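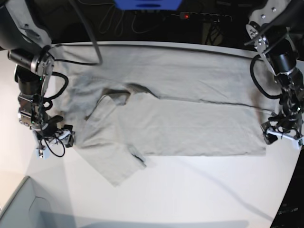 Is the Dratgate anniversary edition worth buying at launch? I'd wait for the second patch, and I say that as a person who has bought this game three times already.

I'm talking about the new version with the rebuilt harbor, the extra chapter and the steelbook that sold out before anyone had seen more than a trailer. The publisher calls it "the version we always wanted to make." I have heard that line before. I heard it when Funetti came back with a photo mode and a price bump, and what I got for my money was the same kart game with shinier puddles and a menu that took longer to load.

So, the preview build. I got seven chapters on a demo station at a small expo in August, with a line behind me and a very loud soundtrack in front of me. The story hasn't moved: it's 1869, you run a customs office in a port town, people lie to you and you stamp their papers anyway. I love that story. I still think the scene with the lighthouse keeper's ledger is better than most of what gets nominated for writing awards. What I can't see is why I need to pay full price to read it in a sharper font.
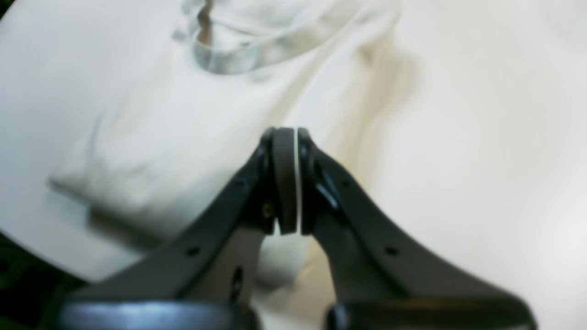 The fingers and their tips, up close.

The harbor does look good, I'll give them that. You can walk all the way out on the breakwater now, and the fog rolls in when the story wants it to and, as far as I could tell, never at any other time. The old game let fog show up whenever it felt like it, and I once missed a smuggler because of that. It was annoying and I still bring it up with people. In the preview the smuggler has a little gold outline. You could not miss him if you tried, and I did try.

That outline bugs me more than it should. There's a toggle for it in the settings, under a tab called Comfort, but it also turns off subtitles for background chatter, and background chatter is where half the clues are. A person at the booth told me it was a known issue. Everything at a booth is a known issue.

Then there's the crafting. The original had none. Now there's a workbench called the Werkus, where you combine sealing wax, string and brass bits into better stamps. I made a level five stamp. It stamps the same papers. The approval animation is longer and there is a small puff of sparkles, in a game about a tired civil servant. I'd like to know which focus group asked for sparkles.

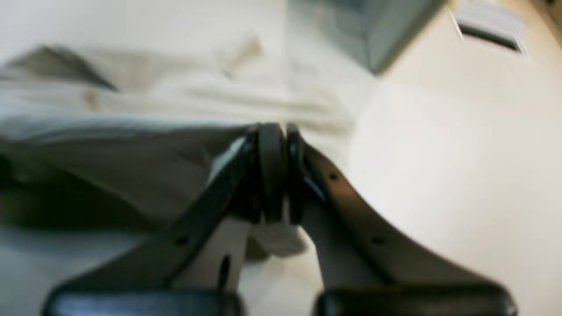
And I haven't even gotten to the rival inspector, Hämmerli, who used to appear in two scenes and was frightening in both of them. He has a whole side plot now, with a sad childhood and a dog. Maybe it pays off. I only saw the first part, and the dog is well animated. But he worked on me when he was a man in a doorway asking for the blue form, and I did not leave the demo wanting to know more about his feelings.

The performance was fine on the machine they had, whatever that was. The card next to the screen said "target hardware" – which could mean the console in my living room or a tower the size of a fridge. I asked about load times on the older console and got a very friendly non-answer. They also wouldn't say whether old saves carry over. I have over 60 hours in mine, with a warehouse arranged exactly how I like it, so that one matters to me.

I didn't preorder. The bonus is a hat, and it's the same hat you could earn in the first game by being polite to the ferryman. If the save import turns up and somebody splits that Comfort toggle in half, I'll probably cave by winter and write another one of these complaining about the dog. For now I've reinstalled the old one and I'm back in chapter two, in the fog, looking for that smuggler.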